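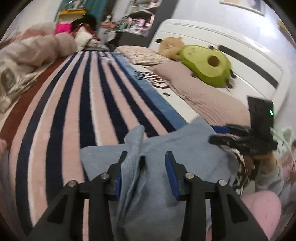
Setareh Dehghan wrote in to say that she always starts with the bed, since a made bed makes the rest of the room look half done already. I love this, and I've switched to it myself! I used to begin with the floor and work up, and then everything I pulled off the mattress landed right back on the rug I'd just cleared.

So, bedroom day, the way we do it now:

**Bed first.** Pull the spread up smooth, pillows at the head, plush toys on top wherever they like to sit. If you have a sheet or a throw with printing on it, fold it with the print facing out so you can spot it in the closet later (such a small thing, and it saves so much digging).

**Then the soft pile.** Blankets, towels, stray pillows, all of it. Fluffy blankets fold badly in half, so go in thirds lengthwise and then roll. A rolled fleece stands up on a shelf like a loaf of bread and doesn't slide. With a fringed blanket, tuck the fringe to the inside before the last fold or it catches on everything.

**Small towels and light cloths.** Shake hard, lay flat on the bed, smooth once with your forearm, fold. I can get through a pile of them in 5 minutes if I don't stop to read old magazines.

**Plush toys.** Ours go in a pillowcase with the end knotted and get a cool, gentle wash, then they air dry on a rack by the window. Check the care label first, some of them really are surface wash only. Once they're dry, a soft hairbrush brings the fuzz right back up. It's wonderful!

**The rug.** Striped rugs are a gift, because you can vacuum along the stripes and see exactly where you've been. Go with the stripes, then across them, then flip up one long edge and do the floor underneath. Ours had more than 300 beads under it in July, left over from a bracelet kit. I counted because I was annoyed.

Turn the rug end for end while you're at it, so the side by the bed doesn't take all the wear.

Next up is the closet shelf, and I've got strong feelings about vacuum bags. Keep them for spare bedding. Anything you'll want before winter can stay out where you can grab it.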